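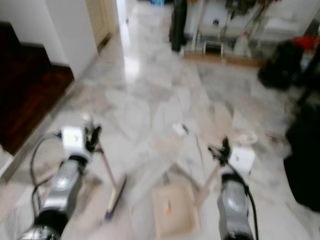 Tirnance > Reviews > Making and building

11 October 2023
By Natalina Caruso

Filed under: Kits for grown-ups and older kids

Jilska building kit by Vorkulden, Villa version

I bought the Jilska in July, at full price, and paid 45 dollars for it plus the postage. I wanted something to build with my hands in the evenings which was not a puzzle and not those small bricks that hurt the foot. The kit makes open frames from wooden sticks and pale grey plastic fittings. You can make a little stand for a plant, a rack for drying herbs, or a kind of tower that has no use at all but looks nice. There is a smaller version, which I have not tried. Mine is the Villa, with longer sticks and more fittings, and a booklet.

First the booklet, so that I can be finished with complaining about it. It has drawings only, no words, and the drawings are too small. I wear glasses for reading and still I had to take it to the window. In the plant stand there is one step where a fitting turns over between one drawing and the next, and no arrow tells you this. I built the stand as far as the top and then it leaned to one side like it was tired. I took it apart to the middle, found the mistake, and built it again. The second time went much faster.

The sticks are of light wood, smooth enough, and they come already cut. A few of mine had a rough end and I cleaned them with a nail file. The longest ones are 50 centimetres, and all of those were straight when they came. Some of the middle size had a small bend. You can see the bend if you roll the stick on a hard floor, and I recommend to do this before you start. A bent stick is no trouble in the low part of a frame, but in the top it shows. I would have liked a few spare sticks in the box. You can buy wooden rod in a hardware shop, but I tried, and the one they had was a little too thick and would not go in.

About the hard floor I must say something more. I have marble in the hall and in the rooms beside it, and this is where I build, as my table is too small for the larger frames. On marble the fittings slide and the sticks roll away, always in the direction of the furniture. If you have carpet you will have the opposite problem, you will not see the small pieces. After some evenings I started to keep a flat piece of cardboard next to me and put on it what I needed for the next step. It also protects the knees a little if the cardboard is large. Mine was not.

Now the fittings, which are the clever part of this kit. There are elbows, crosses, straight joiners and ring pieces. The plastic is smooth, a bit satin, and it does not smell, which I noticed with pleasure when I opened the box. The colour is a quiet grey and looks good with the wood. It takes fingerprints less than I expected. The edges are clean and I found no sharp line on them where a mould closes.

The ring pieces have a thick round head with a hole through it, and under the head a neck that gets thinner and becomes a shaft. Around the shaft goes a small rubber O-ring. You push the shaft into a joiner and the rubber makes it sit tight, so no glue is needed and no screw. Through the hole you can pass a stick or a cord. It is a simple idea and when it works well it gives a very satisfying feeling, a soft resistance and then it stops. My frames do not rattle when I carry them from one room to the other.

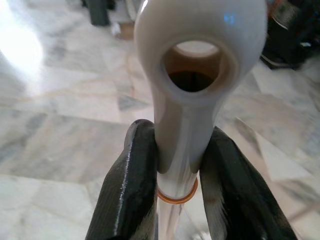
One reader has written to me already that the O-ring should be put a little way below the neck and not pushed up hard against it, and that with a drop of water on the rubber the piece goes in without forcing. She also said that she lost two O-rings the first week and found them in the vacuum cleaner. I tried her advice with the water and it is good, the booklet should have it. With dry rubber I once pushed so strongly that the O-ring rolled up the shaft and made a sort of twist, and the fitting then sat crooked.

The orange of the O-rings is useful for another reason. You can check quickly which ring pieces are ready and which ones still need their rubber. In the first week I forgot it on one piece and wondered for a long time why this corner was moving. Please look at every shaft before you push it in, it takes one moment.

Taking the frames apart is less pleasant than building them. The joints hold well, and this means that you must pull well too. The trick is to turn and pull together, slowly, and to hold the fitting and not the stick. I broke one thin stick by pulling from the side. The fitting was fine. For a person with weak or painful hands I think it would be tiring, and for young children it is not suitable, both for the strength and for the small rubber parts that can go in the mouth. The box says nothing clear about age, only a drawing of a family, and I find this not so good.

What I have built until now:

The plant stand, in the second attempt. It carries a medium pot of basil without bending. I would not put a heavy clay pot on it.

The herb rack, the best thing in the booklet. It uses the ring pieces along the top and you hang the bunches from them with kitchen string. I had oregano and sage on it for the whole month. It is light, so I can carry it away from the sun.

A shoe rack, which was my own idea. It failed. The sticks are good when you load them from above near the joints, but in the middle they give, and men's winter boots are too much for them. With sandals it stands.

The tower. It is very nice for one weekend, then it collects dust.

I wrote to Vorkulden about the bent sticks and gave them the batch number from the bottom of the box, which is 3786. They answered after 3 days, politely, and sent new ones of the middle size without asking me to return the old. I asked at the same time if the O-rings can be bought separately. They can, in a little bag, but the postage costs more than the bag does. I would order them together with something else.

Storage is the last point. The box is beautiful from outside, but inside it is one large space, and after the first use everything lies mixed. I now keep the fittings in old jam jars, sorted by shape, and the O-rings in a tin with a lid. The sticks stay in the box. For this price I would expect at least one divider from cardboard - it would cost them very little.

Would I buy it again? Yes, I would, with the knowledge I have now. The plastic parts are made with care and I like the look of the finished frames, they do not look like a toy. The booklet needs larger drawings and the box needs spare sticks. If you only want a plant stand, buy a plant stand, it will be cheaper and stronger. If you like to sit in the evening and make something, change your mind and make it different the next day, the Jilska is good for that. I am now trying a frame for drying wool socks flat, and the top of it still leans a little to the left.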